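4.2 Wording of dress codes on invitations

Figure 1. Small objects on a wooden board.
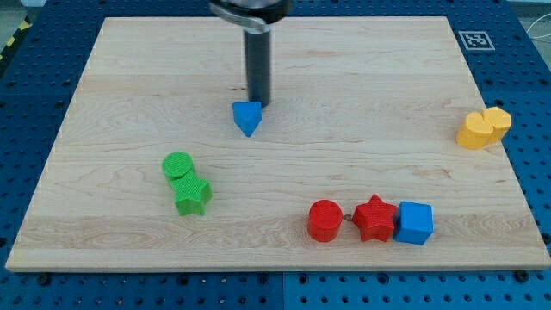
According to one respondent from the Anwood group, a dress code is read twice: once when the invitation is opened, and again the night before, when it is too late to buy anything. Her complaint was that "smart casual" had meant a jacket at one wedding lunch and an open collar at the next, and that neither host had thought the phrase needed a gloss.

The remark is typical of the free-text answers. Of the 500 questionnaires sent out in July, those returned from Davstead and Anwood were coded separately, as the two areas differ in the share of weddings held in hotels. The coding scheme had 16 categories of garment and 3 levels of formality. Answers naming a garment without a level (for example, "a dress") were kept in the garment count and left out of the formality score.

Guests agreed most closely on "black tie" and least closely on "smart casual" and "garden party". For the latter two, the spread of formality scores was wider among guests attending without a partner. Several wrote that they had asked another guest before choosing, and a smaller group had asked the host. Bridesmaids gave narrower answers than other guests for the wedding day itself, but their answers for the evening before showed no such narrowing. Most had been given no instruction for that event beyond a time and an address.

Adding a short note to the code reduced the spread. The note used in the Kocsis wording ("jackets welcome, ties not needed") performed better for men's clothing than for women's, where it was often judged to say nothing. The Zomidano wording, which mentioned the floor surface and whether the meal would be outdoors, had a smaller effect on formality but a clear one on footwear. Heels were named less often in replies to it, and shawls or light coats more often.

Replies received after 19th January were not coded. The treatment of hats, which fell under two categories in the scheme, is taken up in Section 4.3.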